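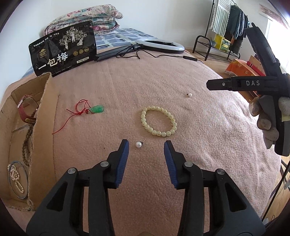
One reader wrote in after the last post to say that sorting jewelry by type is a waste of effort, and that sorting by how a piece fails is the only system that lasts. Cords tangle, posts get lost, straps crack, pearls get scratched. Put things that fail the same way together, the message went, and keep them apart from whatever causes the failure.

I disagreed for a day, then emptied the cardboard box onto the bed and tried it.

Jewelry > Storage > Re-sorting the box

Reading time: 4 min

The old arrangement was one carton with torn flaps, in use since the move out of the Cordero Street apartment. Everything went in on top of everything else. A watch with a red leather strap, a string of brown wooden prayer beads, a silver bangle, a pearl necklace, a jade pendant on a red cord, a beaded bracelet, pearl studs. The carton works in the sense that nothing leaves it. It does nothing for retrieval, and hard pieces sit against soft ones.

I used the bed as the work surface. A textured blanket has one real advantage over a table: small round parts do not roll. A pearl stud dropped on a hard desk travels, and usually ends up under the desk. On the blanket it stays where it lands. The drawback is that a thin post can catch in the pile, so lift studs straight up and do not drag them.

Classes, by failure mode:

Tangling. Anything on thin cord or fine chain. The red cord on the jade pendant is the worst piece I own in this respect. It forms loose loops and then closes them around whatever is nearby. Do not pull either end. Lay it flat, find the pendant, and work outward from there, opening each loop before moving to the next. The pendant is carved and has narrow places that hold cord, so clear those first. Store it alone, with the cord wound loosely around a card. I cut two slots in the card edge and tuck the end into one of them.

Loss. Stud earrings. The pair stays together through a card with two holes, backs on, or it does not stay together. I had been keeping them loose in a Korkik mint tin, which is the wrong shape and lets the pearls knock against the lid. They now go on the card, and the card goes in a pouch 3 inches wide. Check both posts before carding. A bent gold post can be straightened once, maybe twice, and after that I would take it to a shop.

Abrasion. Pearls are soft. They should not touch metal edges, other stones, or each other more than the stringing requires. My necklace had been sitting inside the bangle, which looks tidy in a box and is poor practice, as the bangle is harder and has room to move. The two are now separated. The necklace lies flat in a cloth pouch, not hung, so the weight does not stretch the thread. Wipe it with a barely damp cloth and let it dry before it goes away. No sealed plastic.

Strap wear. The watch only. Leather creases when it is draped over an edge for months, and the crease is where it will eventually crack. Store it closed around something. I use a rolled sock. A Broltberg watch pillow is nicer to look at and does the same job.

Stringing wear. Beaded bracelets on elastic and long strands of wooden beads. Hanging a long strand puts all of its weight on one section of cord. I coil mine in a shallow bowl. The beaded bracelet goes on top, where I can reach it, since I wear it most. Stretch it as little as possible when putting it on; roll it over the hand.

The container is a Clureck drawer insert with 11 compartments, of which I use fewer. I left the remainder empty on purpose. A full insert gets pieces doubled up within a month, and then the classes mean nothing. Each compartment is 4 inches on the long side, too short for the prayer beads, hence the bowl. If I bought the insert again I would get the deeper version. The pendant card has to lean.

Labels are pencil on masking tape. Ink labels looked better, but I changed my mind on two of the classes before finishing and was glad not to be scraping anything off.

The whole job took one evening, and most of that was the red cord. The part I expected to take longest, deciding what went where, took 18 minutes. Sorting by type would have put the bangle and the beaded bracelet together, and the pendant in with the necklace. By failure mode all four end up apart. I concede the reader's point.

The carton is flattened and out with the recycling. Still to do: a fresh cord for the pendant. The current one is thin enough that it will always knot, and a thicker braided cord may not fit through the hole. I have to measure it first. If anyone has threaded a waxed cord through an older jade piece without forcing it, the contact form works again.

Contact | Copyright, all rights reserved | Back to top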